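17 Sep 2023
by Elsie Naylor

Paper bags and snack stuff, part 2

Quick one, no time to write much. Been sorting the festive packaging drawer since June and its finally getting somewhere. Red and black on cream, lanterns, a tangerine, a knot. My favorite of the lot. 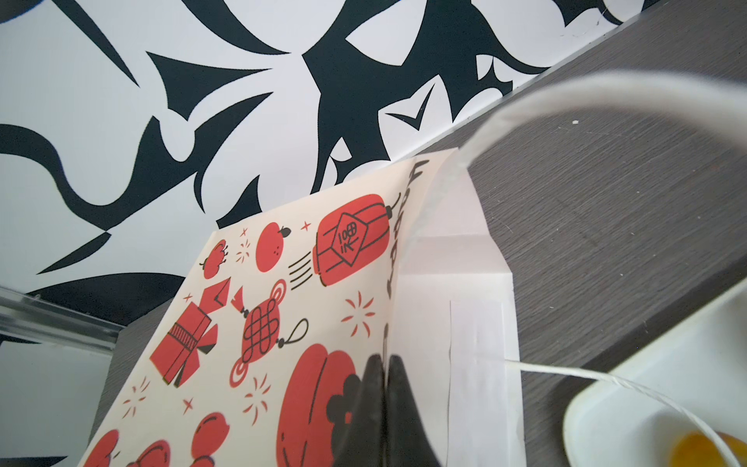 Keeping the bags folded flat, biggest at the back. Obed wants the lantern ones for his wall, we'll see. 10 more to go thru.

Then the snack. Long twisty thing, yellow-orange, over the light gray tray. Tomatoes on the box! 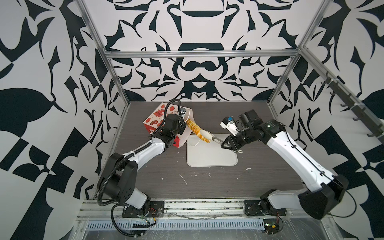 Crumbs get everywhere with these so wipe down after. More next week if Akua brings the tins.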